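Removing Hard Water Film from Glazed Dishes

Applies to glazed stoneware and porcelain. Do not use on unglazed ware, gilt rims or aluminum.

Materials: citric acid powder (Marras food grade was used), a plastic basin, a nylon pad, clean water.

1. Wash the dishes with detergent and rinse. Grease blocks the acid.
2. Dissolve 2 level tablespoons of citric acid in 800 ml of warm water.
3. Lay the dish face down in the basin and soak until the chalky film wipes off with a finger.
4. Rub stubborn spots with the nylon pad, following any raised rings. Do not use steel wool.
5. Rinse under running water, front and back.
6. Stand on edge to drain. Flat stacking leaves water in the foot ring and the film returns.

Discard the solution after one batch. Never mix it with bleach.

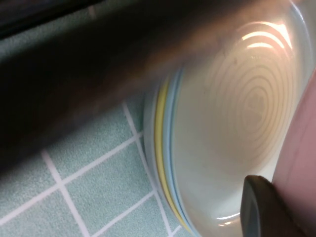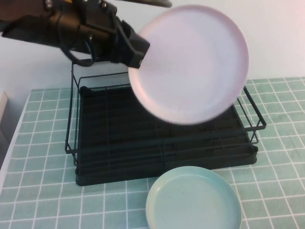 Utine wrote that the same mix did nothing for gray cutlery marks, and asked whether a longer soak would help or whether those need an abrasive cream.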